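Flirnari Jar

2 min read

The Flirnari Jar is a lidded stoneware storage jar with an iron-brown glaze, bought by the Ryu Collection from the dealer Nighat Paracha for 400 dollars. Her invoice calls it "very old," a phrase she also applied to the packing crate.

Dating has moved around a good deal. Seon-mi Wi placed the jar in the fifteenth century on the shape of its foot. In-ho Hyun preferred the eighteenth, on the shape of the same foot. The two corresponded on the matter for 13 years, and the letters now take up more shelf space than the jar.
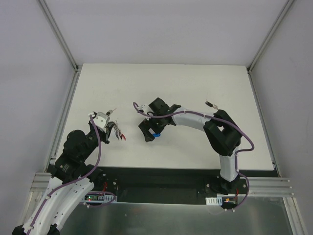 Farzana Baloch's catalog, which lists 1,334 objects, settles on "Korean, date uncertain" and moves briskly to the next entry. The lid is a later replacement — it was made for a wider jar and sits like a borrowed hat. Kyu-ri Gil has traced an earlier owner through a May auction list, where the piece appears as an umbrella stand. It has been on display, without umbrellas, ever since the collection opened its second gallery.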